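Carte mère Cerdale : barrettes non détectées après nettoyage, slots à revoir ?

Forum Setura > Matériel > Cartes mères et mémoire
20 réponses

vis_m3
Bonsoir. Carte Cerdale récupérée dans une station de travail Baert, stockée au garage depuis décembre. Dépoussiérage complet, pile CMOS neuve. Au POST, une seule barrette vue sur les quatre, et pas toujours la même. Les barrettes passent toutes le test sur une autre machine, une par une, sans erreur. Alimentation Ullarow, tensions relevées au multimètre sur le connecteur 24 broches : rien d'anormal. Avant de chauffer quoi que ce soit, je voudrais un avis sur les slots.

ohmique
Quel nettoyage exactement ? Bombe à air, pinceau, isopropanol ? Et les contacts des barrettes, gomme ou pas ?

vis_m3
Air sec, puis pinceau antistatique et isopropanol sur les slots. Pas de gomme, juste un chiffon non pelucheux sur les contacts dorés. Séchage d'une nuit. La carte est remontée sur l'établi, barrettes retirées : 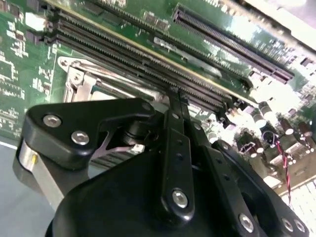 Slots mémoire, bride métallique côté processeur, condensateurs à droite.

Le liseré jaunâtre le long d'un des slots, c'est normal ?

ohmique
Un reflet sur l'arête du plastique, à mon avis. À contrôler en lumière rasante, la carte tournée de 90 degrés. Si la teinte ne bouge pas, ça peut être un résidu de flux ou du plastique qui a chauffé. Dans les deux cas ça n'explique pas une détection aléatoire. Cherche plutôt du côté du processeur : pression du radiateur inégale, contact du socket médiocre, et le contrôleur mémoire perd des canaux. Cas classique après un remontage.

pcb_lent
Pas d'accord. Sur une carte de cet âge, je regarde les condensateurs en premier. Ceux de droite ont le dessus argenté, on ne peut rien conclure sous cet angle. Il faut une vue de profil, règle posée sur les têtes. Tout bombement est éliminatoire.

ohmique
Un condensateur fatigué donne des plantages en charge, pas une barrette sur quatre qui change de place à chaque démarrage.

pcb_lent
Ça dépend de l'étage concerné. Si le filtrage de l'alimentation mémoire est marginal, l'entraînement échoue au hasard et le BIOS désactive ce qu'il n'arrive pas à initialiser. J'en ai eu deux comme ça. Mesure la tension DIMM au démarrage, à l'oscilloscope si possible, le multimètre moyenne tout.

vis_m3
Pas d'oscilloscope ici. Pour le radiateur, j'avais serré les vis dans l'ordre du tour — pas en croix. Je recommence.

trame_fixe
Question annexe : le fil torsadé rouge et noir qui descend à côté des condensateurs, il va où ? Si c'est un ventilateur, il vaut mieux l'éloigner de la zone avant de remettre sous tension.

vis_m3
Bien vu, je vais le faire passer ailleurs.

ohmique
Le fil n'a aucun rapport avec la panne.

trame_fixe
Je n'ai pas dit le contraire.

vis_m3
Retour de test. Radiateur démonté, pâte refaite, serrage en croix par demi-tours. Résultat : trois barrettes vues sur quatre, stable sur 20 démarrages à froid. Le slot le plus éloigné du processeur reste muet, quelle que soit la barrette. Profil des condensateurs contrôlé à la règle, rien de bombé.

ohmique
Donc le socket était bien en cause pour une partie. Pour le dernier slot, loupe x40 et inspection des broches une à une, des deux côtés du détrompeur. Une lamelle écrasée suffit.

pcb_lent
Ou une soudure sèche sous le connecteur. Et des têtes plates ne prouvent pas que l'ESR est bon.

vis_m3
Commandé un microscope USB, nearly neuf d'après l'annonce — pardon, « presque neuf », l'annonce était en anglais. Je reprends dimanche.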